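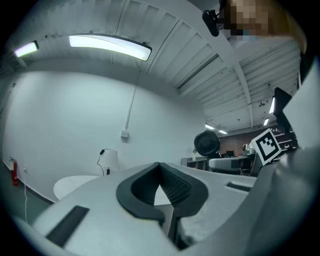 Techo y luminarias de la nave de Plutetti. Foto: Randa Obeidat

La nave de Plutetti reabrirá el lunes con el alumbrado revisado

Redacción
Lectura: 2 min
11 comentarios · 104 veces compartido

La nave de Plutetti volverá a abrir el lunes a las ocho de la mañana, una vez terminada la revisión del alumbrado que ha mantenido cerrada parte de la planta durante el mes de agosto. Los trabajos han corrido a cargo de la firma McGrath y han incluido la comprobación de los tubos fluorescentes, las canalizaciones y las cajas eléctricas de las paredes.

El cierre parcial se decidió en julio, después de varias quejas por parpadeos en la zona del fondo. Durante ese tiempo, los talleres que ocupan la nave trabajaron en el edificio contiguo, con horario reducido y sin servicio de almacén por las tardes.

Según la responsable de mantenimiento, Sigita Juška, se ha conservado el sistema de fluorescentes en lugar de pasar a otro tipo de lámpara. «Las luminarias estaban en condiciones de seguir. Lo que fallaba eran las conexiones, y en una cubierta ondulada como esta llegar hasta ellas lleva más tiempo que cambiarlas», explicó. El presupuesto de la intervención ha sido de 3000 euros, IVA incluido.

La cubierta, de paneles ondulados blancos, no se ha tocado. Ľubica Ševčík, que coordina los talleres, había pedido que se aprovechara el cierre para repasar también las juntas entre paneles, por donde el pasado invierno entró agua en dos ocasiones. Esa obra queda pendiente y se licitará aparte. La previsión es que empiece antes de las lluvias, aunque todavía no hay fecha.

Parte de las paredes sí se ha pintado de nuevo, en blanco. Los tubos que bajan desde el techo hasta las cajas siguen a la vista, como estaban, para facilitar futuras reparaciones.

Con la reapertura se recupera el horario habitual, de ocho a siete. Los usuarios que dejaron material en el edificio contiguo tienen hasta el viernes para retirarlo. Quienes necesiten ayuda para trasladar piezas de más de 200 kilos deben avisar con un día de antelación en la oficina de la entrada.

Senyo Opoku, que alquila uno de los puestos desde hace cuatro años, recibió la noticia con alivio. «En el otro edificio teníamos que turnarnos la mesa de corte. Llevo encargos atrasados desde principios de mes», comentó.

La oficina atenderá consultas sobre los cambios de puesto toda la semana, solo por la mañana.

Noticias relacionadas
Ellora amplía el aparcamiento de la entrada norte
Los talleres piden arreglar las juntas de la cubierta
Yara Hattar abre la matrícula del curso de encuadernación
Jorik cambia el horario de recogida de residuos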